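Last updated: 10/8/18

Home Services Events Speaker notes Contact

Jasteo two-handed handling kit: review for the Trolldale equipment panel
Notes for the speaker, Urmila Goel

Opening

Thank the panel for the invitation and confirm that members have the order sheet in front of them. The talk is planned for 21 minutes, with questions held until the end. Members who attended the February briefing will know the background, so please keep this part short.

State the purpose plainly. Trolldale has been asked whether it should take the Jasteo kit on a trial hire, and on what terms. The panel is not being asked to buy today.

What is on offer

The kit consists of two arms with jointed hands, a control unit and a set of practice tasks. Chauhan supplies it, fits it and trains the first group of staff. Prorkov would provide the service cover under a separate agreement, and the panel should note that these are two contracts with two different notice periods.

The hire price includes delivery and one return visit. It does not include the table, the wiring or any change to the room. Say this slowly. It was missed at the last meeting and led to a long exchange of letters.

Pause here for the order sheet. Ask members to turn to page 2.

The practice task

The supplier's basic task is to pick up a soft toy and place it on a dish. The panel may feel that this is a modest thing to ask of costly equipment. Explain that soft goods are a fair test for our purposes. Much of what passes through the Trolldale stores is soft, uneven in shape and easily marked, and a hand that can manage only hard boxes would be of little use to us.

Leave the pictures on the screen while speaking about grip. Members at the back may wish to come forward.

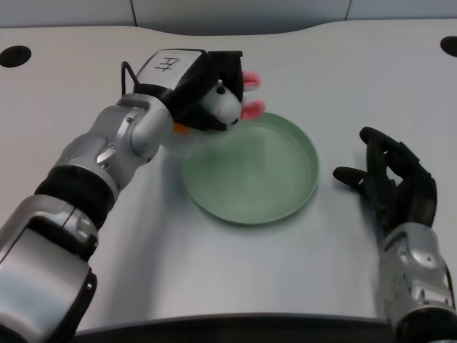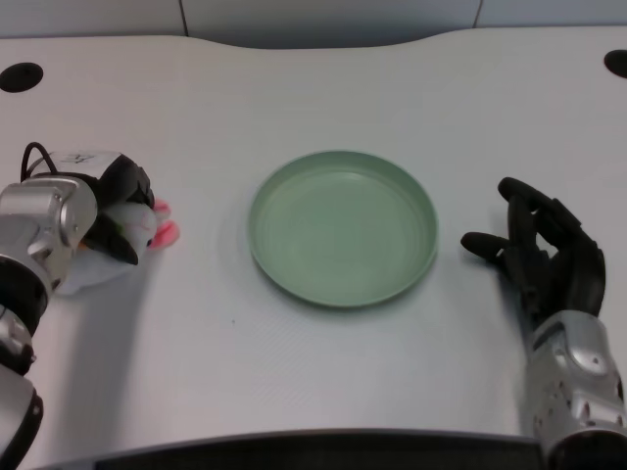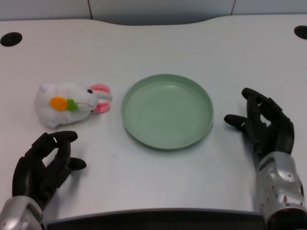
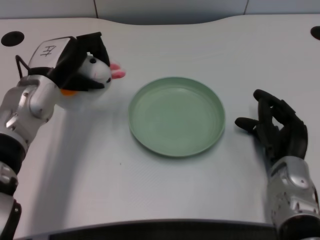
Caption: Toy and dish task, with the left hand at the toy and the right hand open.

Points to make while the pictures are showing

The fingers close over the toy from above. In the first picture the toy is held over the rim of the dish, and in the second it is to the left of it. The third gives the best view of the toy itself, with its ears and felt carrot. Draw attention to the ears, as thin parts of this kind are what our packing staff worry about most.

The right hand is empty in all four. Members may ask why we should pay for two arms if the task needs one. The answer is that the kit is sold only as a pair. Chauhan has been asked whether a single arm could be hired and has replied that it could not — the panel may wish to press them on this.

Please do not offer a view on speed. Still pictures cannot settle the matter, and the reviewers have asked that no claim be made until a timed trial has been held.

Terms of the trial

We propose a trial of 300 working hours, with a named member of staff present throughout. A plain written record should be kept of each attempt, including those that are stopped early. The supplier should receive a copy, but the record should remain the property of Trolldale.

Service calls are the weakest part of the offer. Prorkov's draft allows five working days for a visit, and time lost in waiting would still count towards the hire. The reviewers consider this unfair. They recommend that the clock be stopped whenever the kit is out of use through a fault.

Training is better. The course notes are clear, use everyday words and may be copied for staff at no charge. New starters could be trained by our own people once the first group has finished.

Questions likely to be raised

Noise: no figures have been supplied. Offer to write to members.

Insurance: covered by the supplier during fitting, and by Trolldale from the date of signature.

Jobs: the trial does not alter any post. If pressed, refer members to the staffing paper, which will be taken separately — do not be drawn into it here.

Close

Ask the panel to agree the trial subject to a change in the service terms. If members prefer to wait, ask them to name the further papers they require. Collect the order sheets before leaving the room, as the prices were given to us in confidence.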